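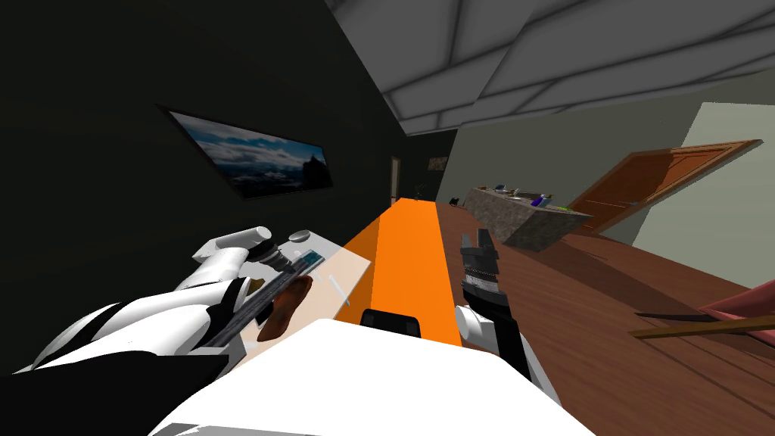
Who should pay when a subcontractor fails and its crews go without wages?

The general contractor should. When Markex stopped trading in October, 26 workers on the Tolteck site were owed pay, and their only claim was against an empty company. The firm that hired Markex set the schedule and approved the bid – it should carry the risk. State law ought to say so plainly, with wages due within 2 weeks of a written claim. A worker should not need a lawyer to collect pay already earned.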